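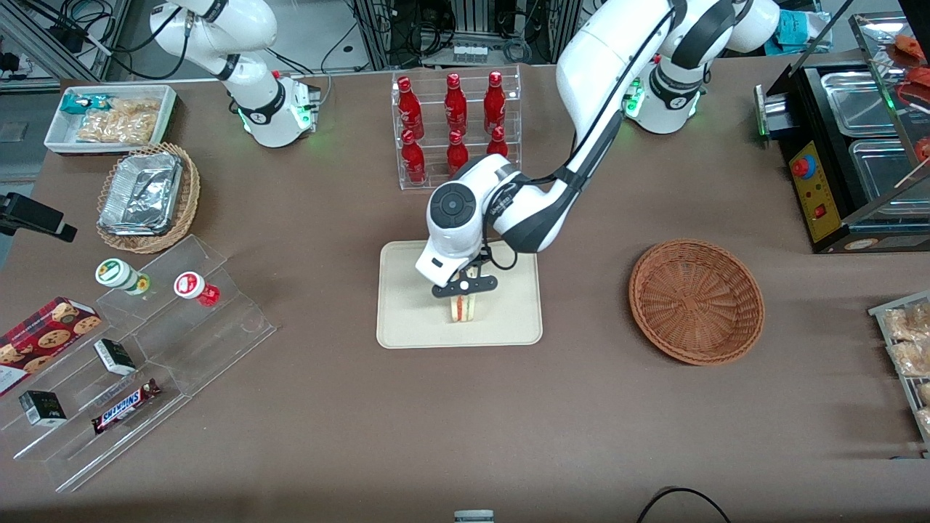
Gripper faults on the snack counter: FAQ

Quick answers for anyone on shift with the Trolla two-arm cell. Covers the October sandwich drops and the early release fault, code 1221. Will tidy this up when there's time.

What is fault 1221?
Gripper opened before the arm got to the release height. Controller logs the code, the arm holds where it is. Sandwich usually lands on the tray, sometimes next to it.

How many times has it happened?
9 logged drops so far. 6 on the left arm, the rest on the right. There may be older ones under a different code, we didn't have 1221 before the Clumik update.

So what went wrong?
Two things at once. The force limit got reset to the factory value during the update, so soft items were being held too lightly. The gripper then felt the bread give, read it as "item down" and let go. Hard stuff like candy bars and boxes never set it off. That threw us for a while, all the first tests were done with boxes.

Is it fixed?
Mostly. Force limit is back where it was and the release now needs two signals, height and contact. No drops on the left arm after that change. Right arm still being watched.

The gripper dropped something. What do I do?
Red button first. Then:
1. Wait for both arms to stop.
2. Look at the screen and write down the code.
3. Take the dropped food out, bin it.
4. Wipe the table and the fingers.
5. Reset from the panel, not by pulling the plug.
Don't reach in while an arm is holding. Holding is not off. It can move agian the moment the fault clears.

Can I just push the fingers open by hand?
No. Use the jog screen. Someone forced a finger on a Thursday and the Peñalver tech had to come out and recalibrate it.

Does the clear plastic cause trouble?
Yes, different fault though. Glare on the stepped tray makes the wrist camera misjudge the edges, and the fingers come in too low. You get a bump stop, no drop. If it bumps twice in a row, stop and call it in.

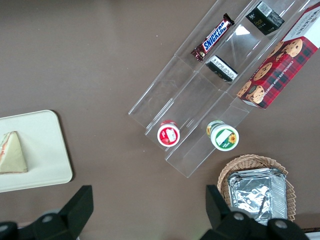 Wrist view, fingers over the display. Note the glare on the upper part of the tray.

What about the foil package in the basket?
Same family of problem. Shiny, crinkled, the camera finds a different edge every time. Leave foil picks on slow speed for now.

Can I move the tray or baskets to make room?
Please don't. Positions are taught. Even a small shift means a new teach run and that takes most of a morning.

Why did the arm stop with no code at all?
Check the cable at the wrist. If it snags on the gripper the joint sees extra load and pauses. Free it with the power off, restart, log it as "cable".

How often do the finger pads get changed?
Every 2000 picks. Was double that, pads were getting slick. Counter is on the Jerka maintenance page, bottom left.

Who do I report to?
Use the Jerka fault form, same shift. Put in the code, which arm, what it was holding and the time. "It dropped it" doesnt help much.

Is it safe to work next to the cell while it's running?
Outside the floor line, yes. Inside it, only with the cell stopped and the key in your pocket.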